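Handheld grippers, second pair: what changed and what still bothers me
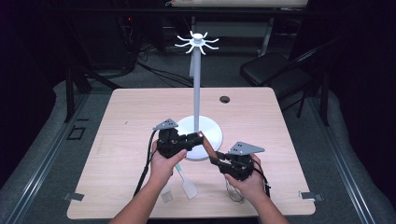 I finished the second pair of handheld grippers in April and have been using them most evenings since, so it's time to write down how they came out. The first pair worked well enough to show me what was wrong with them. The triggers were stiff, the cables pulled loose, and my wrists were sore after half an hour.

For anyone who hasn't read the earlier posts, the plan is two small arms on a bench at the shared shop on Tshabalala Street, doing simple kitchen chores. I don't want to program every motion by hand. I do each chore myself with grippers shaped like the ones the arms will carry, record it, and train on the recordings. The arms aren't built yet. I wanted the hand tools right first, and I'm glad I went in that order, because the jaw design has changed twice.

The parts

The bodies are black plastic, printed at the shop. Each half of a body took most of a night on the older printer, and I ruined one by pulling it off the plate too early. The metal parts are a mix of things I bought and things I cut from scrap. I spent $42 on hardware for this pair, not counting the sensors, which I moved over from the first pair.

The trigger was the biggest change. The old one pivoted close to the jaw, so it took a hard squeeze to close on anything thick. Enikő Kozma, who has the bench across from mine and builds bicycle parts, looked at it for a minute and told me to move the pivot back and use a softer spring. I moved it back as far as the handle allowed. Now the trigger wraps under all my fingers and I can hold it closed without thinking about it.

Each gripper has a flat gray triangular plate on top with a few holes in it. I drew the plate before I knew what I was going to bolt to it, so the hole pattern is a guess. Two of the holes have turned out to be in useful places. The plates angle outward, left on the left hand and right on the right hand, which keeps them from knocking together when I bring the jaws close. On the first pair they pointed straight ahead and hit each other all the time.

Cables

I wanted these to be wireless and gave up on it. The battery made each handle heavy at the back and I kept forgetting to charge one of them. So there is a black cable on each, same as before, but with a proper strain relief where it leaves the body. I used the Umitz clips that came in a mixed bag from the shop's parts drawer. I have not had one pull out yet. The left cable is a little too short and I will replace it when I get around to ordering more.

The chores

I started with utensils and a white mug tree with eight curved hooks. It's a good thing to practice around, because the hooks stick out on every side and you have to plan how your hands come in. If you reach in lazily you catch a hook with your wrist. On the table I keep things like a spatula and a wire whisk. The whisk is hard. The loops give when you grip them, and the gripper reads that as a thinner object than it is.

Lately I've added a flat, copper-toned strip that has to be held between both grippers, one end in each set of jaws. This is the first task where the two hands depend on each other. If one hand moves and the other doesn't, the strip bends or slips out. It also catches the light, and I expect that to cause trouble in training. I may dull it with a scouring pad.

I have 600 recordings so far. My goal is 800 before I train anything, and after that I'll throw out the bad ones. I already know there are plenty of bad ones near the beginning, when I was still getting used to the trigger.

The logging runs on a small program I call Sillell. It writes the jaw opening and a timestamp and very little else. Version 4 finally stopped dropping data when I start both grippers at once. The bug was mine. I was opening the same port twice.

Still to do

The jaw tips need more grip. I tried strips cut from a bike tube and they peeled off after a few days. Ulden sells a thin rubber sheet with adhesive backing, and I have a piece on the way.

I also want a stop on the trigger so I can't overtravel it. Right now I can squeeze past the closed position and flex the body, and sooner or later it's going to crack at the screw boss.

After that I'll order motors for the first arm. I have a drawing for the shoulder and no drawing at all for the elbow.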